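Section 3. Blankets, Throws and Bed Linen

This section applies to all furnished rooms at Pleswood managed by Sillard. It is to be read together with Section 2 (Laundry Collection). Questions should be directed to Joanne Rudd, Household Services.

3.1 Before You Begin

1. Wash and dry your hands. Remove rings that may catch on knitted items.
2. Check that the bottom sheet is smooth and tucked in at all corners.
3. Read the care tag on each blanket before handling it for washing or storage.

CAUTION: Do not pull a knitted blanket by one corner. Lift it with both hands, well in from the edge. 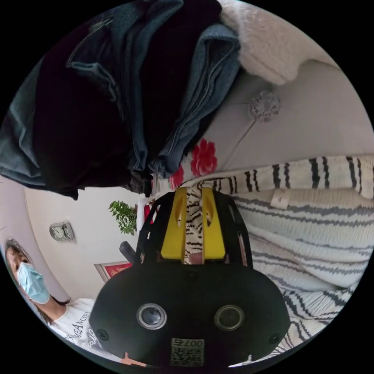

Knitted blankets are issued one to a bed and remain with the room when a resident leaves. Each should be laid out flat and checked for pulled stitches before it is folded. Start at the sewn-in tag, where there is one; on the striped blanket it is the small cream-colored tag near the edge. Keep the ribbed side clear of tufted buttons on upholstered surfaces, as raised knitting can snag on them.

NOTE: Do not cut off tags. A blanket without a tag is treated as unlabeled and is sent to the Hartley store for inspection.

3.2 Folding on the Bed

1. Lay the item across the middle of the bed.
2. Bring one long side over to meet the other.
3. Smooth from the fold outward. Do not press down on fringes.
4. Fold in half again, and then into thirds.
5. Place the finished item at the foot of the bed.

CAUTION: Folded blankets must not be stacked more than 12 high on the Cluter shelving. 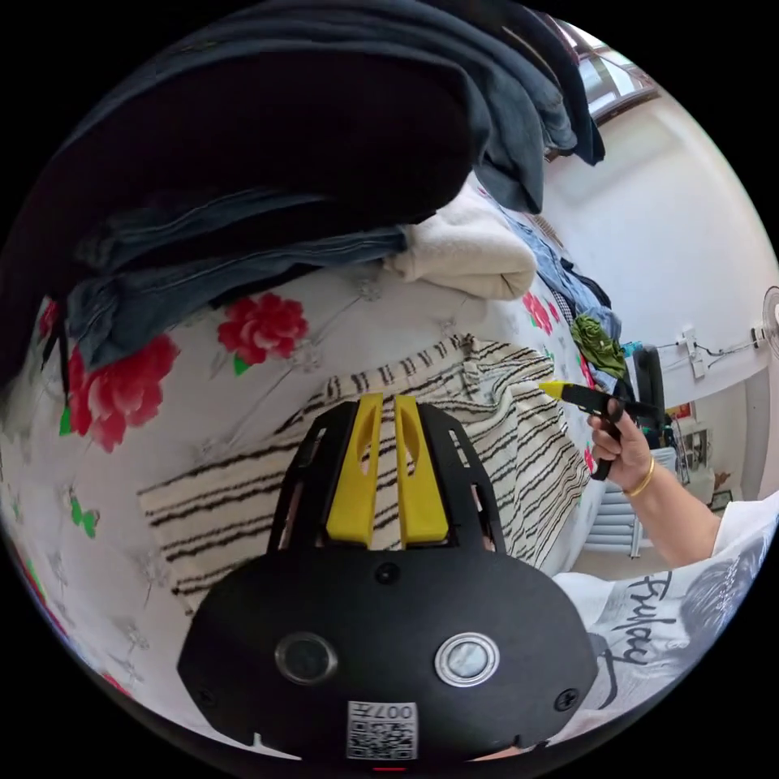 Clothing and linen are to be kept apart while a bed is being worked on. Mixed piles are the most common cause of items going to the wrong laundry bag. Where clothes have been set along the head of the bed, as with the blue jeans and the dark garments here, sort them before the striped cloth is put away. A folded towel, such as the cream one beside the jeans, goes with the linen. Crumpled garments are to be shaken out and folded separately.

3.3 Storage

1. Confirm that the item is fully dry.
2. Place it in a cotton storage bag and close the bag loosely.
3. Write the room number on the bag label.
4. Enter the item in the linen record.

NOTE: Stored blankets are aired each February. Residents who wish to keep a blanket in use during that month should notify Brenda Yeoman in writing.

Section revised July 2, 2024. Continue to Section 4, Mattress Care.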